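Economic Geography, Unit 6: Why Towns End Up Where They Do
Handout to go with the June lectures

Last time we left Grotden with a river, a ford and no particular reason to exist. By the time of the first tax roll it had 473 households and a toll booth, and the toll booth explains most of the households. People will put up with a lot of mud if carts have to stop there anyway.

Zorkow is the awkward case. It had better soil, a nicer view and a bishop, and it stayed small for 400 years. Wendelin Kälin blames the hill. Sorin Tănase blames the bishop. Read both chapters before the seminar, and please don't write an essay saying they are each partly right – I have a drawer full of those.

The term you need is "break of bulk": the point where goods move from one kind of transport to another. Unloading takes time, time means storage, and storage means somebody has to be paid to watch it. Inns follow, then lawyers.
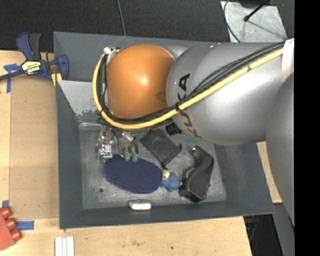
Why didn't Grotden shrink when the bridge was built?

By then the warehouses, the market rights and the people who knew how to run them were already in town. Moving all that would have cost more than staying put, so the carts went on stopping out of habit and contract.

Economists call this path dependence. My grandmother called it not wanting to pack.

For the seminar: compare Keogh and Vakon on the map at the back. Keogh had 3268 residents at its peak and a canal. Vakon had the railroad, ten years later. Work out which one you would have lent money to, and when you would have wanted it back. Up to 2000 words, footnotes included, and yes, I do check the footnotes.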